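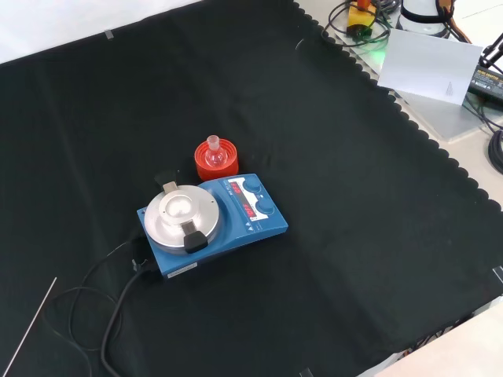
Progress report to the Ernetside Reading Fund
Jun 19, 2022

Dear Pilar,

What a spring it has been for the young adult fantasy project! The Drakov trilogy, Reynaldo Javier's story of two cousins smuggling maps out of a drowned city, is now complete in draft. Book three came in a fortnight early and Florencia Olivares read it in two sittings. She cried at the ferry chapter. So did I, a bit.

Book one is printed and out in the world. We have given 1,847 copies to school libraries and youth clubs, and another 904 have sold through shops, which makes 2,751 altogether. Your grant paid for all of the free copies.

The reading groups are going well too. There are 24 of them now, mostly in schools, and Iman Gaber has been sending their comments on to Reynaldo. Readers want more of Busurov, the grumpy lighthouse keeper — we thought he was a minor character! He has three new chapters in book two as a result, and they are some of the funniest in the series.

One thing has slipped. The audio edition of book one should have been ready by now, but our first narrator had to withdraw after recording only the prologue. Soledad Arancibia has taken over and will start again from page one. I've heard her read the storm scene and she is wonderful with the voices, the cousins' squabbling especially. We expect to have the finished recording in September.

Spending is on budget apart from postage, where we are £86 over. I'd like to move that amount across from the launch party line, if you are happy with that — the party cost less than planned.

Next up are the copy-edit of book two and the cover for book three. I'll send you the cover sketches as soon as they arrive.

With many thanks,
Lagos Street Press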